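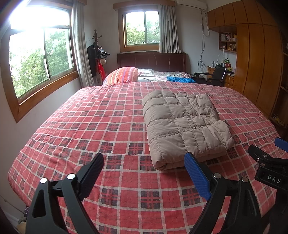

Juren est un jeu de données sur les noms de couleur que les fabricants et les boutiques donnent aux téléphones portables. Il rassemble 3475 fiches de produits, pour la plupart des modèles retirés de la vente, avec le nom du coloris tel qu'il était affiché, la langue de la fiche et une couleur de base choisie par nos soins dans une liste courte. Si vous avez déjà essayé de racheter une coque arrière assortie à un vieux téléphone, vous savez à quel point la chose peut tourner à l'enquête, car un même dos beige s'appelle « sable » dans une boutique, « dune » dans la suivante et « or doux » sur la boîte. Prenez la doudoune beige pliée sur le drap à carreaux rouges et blancs : vendue comme téléphone, elle aurait eu droit à trois ou quatre noms selon le pays, et dans Juren elle porterait simplement la valeur « beige » dans la colonne couleur_base. Tout le projet tient dans cette colonne, et le reste du fichier est là pour que vous puissiez vérifier nos choix et, si le cœur vous en dit, les contester.

Version actuelle

Vous lisez la notice de la version 2. La première version circulait déjà entre quelques passionnés de réparation, sous la forme d'un tableur assez touffu, et nous remercions chaleureusement toutes les personnes qui ont eu la patience de s'en servir malgré les cellules fusionnées ! La nouvelle version reprend les mêmes fiches, corrige les accents abîmés, sépare enfin le nom du coloris et la finition (« noir mat » donne maintenant « noir » d'un côté et « mat » de l'autre), et ajoute les fiches de la boutique Idau, qui manquaient cruellement pour les modèles à clavier.

Contenu du dépôt

fiches.csv : le fichier principal, une ligne par fiche, encodé en UTF-8, séparateur point-virgule.
noms.csv : la liste des 1664 noms de coloris distincts, avec leur couleur de base la plus fréquente.
doubles.csv : les 800 fiches relues séparément par deux annotateurs, avec les deux avis et la décision finale.
palette.txt : la liste des couleurs de base et, pour chacune, quelques lignes qui expliquent où nous avons placé la frontière.
journal.txt : les changements d'une version à l'autre, rédigés au fil de l'eau (pardon pour le style).

Les colonnes de fiches.csv

id_fiche : un identifiant stable. Il ne change pas entre les versions, même quand la fiche est corrigée.
source : « idau », « wallner » ou « archives ».
marque : le nom du fabricant en minuscules.
modele : le nom du modèle tel que la fiche le donne, fautes comprises.
nom_coloris : le nom affiché, sans aucune retouche hormis l'encodage.
langue : code à deux lettres. Attention, la langue du coloris n'est pas toujours celle de la fiche ; nous avons noté celle de la fiche.
couleur_base : notre étiquette.
finition : mat, brillant, métallisé, texturé ou vide.
statut : « en_vente », « retire » ou « inconnu » au moment du relevé.
remarque : texte libre, souvent vide, parfois bavard.

D'où viennent les fiches

Le gros du corpus vient de deux catalogues. Idau est une boutique en ligne qui laisse accessibles les pages de ses anciens modèles, avec un petit message d'excuse en haut et toute la fiche technique en dessous, ce dont nous lui serons éternellement reconnaissants. Wallner a publié longtemps un catalogue imprimé, puis une version consultable à l'écran, et nous avons recopié les noms à la main, page après page, en gardant les majuscules fantaisistes. Le reste, rangé sous « archives », provient de notices, d'emballages et de dépliants prêtés par des collectionneurs. Aucune fiche n'a été complétée de mémoire. Quand le coloris manquait, la cellule est restée vide.

Nous avons utilisé Tuser pour repérer les doublons. C'est un petit outil en ligne de commande qui compare les chaînes de caractères en ignorant la casse et les espaces, et il fait très bien ce travail modeste. Il ne sait évidemment pas que « graphite » et « gris graphite » désignent la même coque chez Wallner ; ces cas-là ont été traités un par un, le dimanche le plus souvent, avec beaucoup de thé.

Comment nous avons choisi la couleur de base

La règle est de partir de la photographie du produit quand la fiche en contient une, de l'objet lui-même quand nous l'avions sous la main, et du nom en dernier recours. Le nom est un guide capricieux. « Champagne » couvre du doré franc, du beige et même un rose pâle ; « minuit » est tantôt bleu, tantôt noir ; « titane » peut renvoyer à à peu près tous les gris. Pour les téléphones à deux tons, nous avons retenu la couleur du dos et noté celle du cadre dans la colonne remarque.

La frontière entre beige et rose nous a donné le plus de mal. Un même dos paraît sable dans l'ombre et presque rose crème près d'une fenêtre, et deux personnes de bonne foi ne le classeront pas pareil. Nous avons fini par décider que le doute profite au beige, sauf si le nom du coloris contient lui-même le mot rose ou un équivalent évident dans sa langue. C'est une convention, elle a ses défauts, et elle est signalée par la mention « limite » dans la colonne remarque pour que vous puissiez isoler ces fiches et refaire le tri à votre goût.

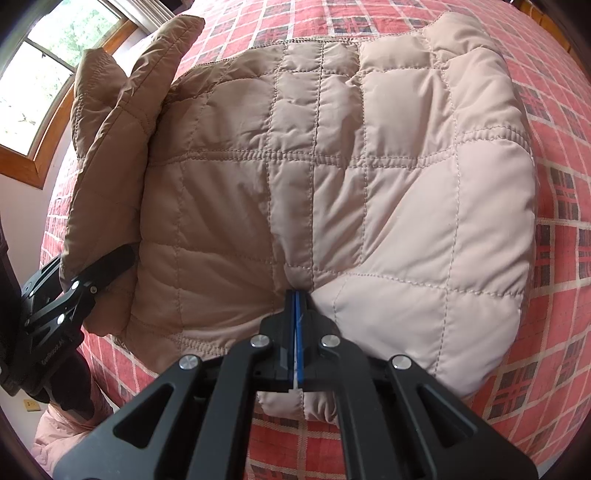
Un lecteur nous a écrit que la règle lui semblait trop généreuse envers le beige, et qu'en cherchant un cache de batterie rose poudré il avait dû parcourir toutes les fiches beiges avant de trouver la sienne. Il proposait d'ajouter une étiquette intermédiaire, « beige rosé », et de l'appliquer à tous les cas marqués « limite ».

Nous y avons longuement réfléchi, et la remarque est juste sur le fond : qui cherche une pièce détachée préfère une case étroite à une grande boîte. Seulement, chaque étiquette intermédiaire crée deux nouvelles frontières, et nos essais sur les gris bleutés nous ont laissés franchement perplexes. Pour le moment, la palette reste donc courte. En attendant mieux, vous pouvez filtrer sur couleur_base égale à « beige » et remarque contenant « limite », ce qui ramène la recherche à une liste tout à fait lisible. Si quelqu'un veut se charger d'une palette plus fine, dans un fichier séparé qui renvoie aux id_fiche, nous l'accueillerons à bras ouverts.

Usages auxquels nous pensions

Retrouver le nom d'origine d'un coloris avant de commander une pièce, une coque ou un cache. Rapprocher des annonces d'occasion qui parlent du même appareil sous des noms différents. Étudier la traduction des noms de coloris, un sujet bien plus amusant qu'il n'en a l'air (le « rouge lave » d'une fiche française devient un simple « red » chez le voisin, et l'on se demande qui a eu la meilleure journée). Préparer un exercice de nettoyage de données pour des débutants, car le fichier est petit, plein de pièges et ne fâchera personne.

Usages que nous déconseillons

Juren ne contient aucune mesure de couleur. Il n'y a ni valeurs de référence ni relevés faits avec un appareil, et il serait hasardeux d'en tirer une teinte pour une retouche de peinture. Les proportions entre couleurs reflètent ce que nos sources proposaient et ce que nous avons réussi à récupérer ; elles ne disent rien des ventes. Enfin, le statut « retire » vaut pour la boutique relevée, et un modèle retiré ici pouvait très bien se vendre ailleurs.

Limites connues

Les fiches en français et en allemand dominent. Les noms en polonais et en tchèque ont été relus par une seule personne et mériteraient un deuxième regard. Les modèles sans couleur annoncée, fréquents chez les téléphones d'entrée de gamme, sont sous-représentés, faute de nom à relever. Quelques fiches Wallner portent un nom tronqué par la pliure du catalogue ; elles sont marquées « pliure ». Il reste aussi une poignée de finitions oubliées dans nom_coloris, que nous corrigeons quand nous tombons dessus.

Ouvrir le fichier sans misère

Si votre tableur affiche des caractères étranges à la place des accents, passez par l'import de texte, choisissez UTF-8 et le point-virgule. Pensez à déclarer la colonne modele comme du texte, faute de quoi certains noms de modèle sont transformés en dates et deviennent méconnaissables. En ligne de commande, Tuser lit fiches.csv directement, sans réglage particulier.

Licence et citation

Les annotations et les fichiers de la palette peuvent être réutilisés librement, y compris dans un cadre commercial, à condition de mentionner « Juren, version 2 ». Les noms de coloris et de modèles appartiennent à leurs propriétaires respectifs et figurent ici à titre documentaire.

Signaler une erreur

Ouvrez un ticket dans le dépôt en indiquant l'id_fiche, la valeur actuelle et celle que vous proposez. Une photo du téléphone à la lumière du jour aide beaucoup, surtout pour les gris, et une photo de la boîte encore plus quand l'étiquette du coloris y est toujours collée. Nous relisons les tickets le lundi soir. Les corrections acceptées sont inscrites dans journal.txt et paraissent avec la version suivante.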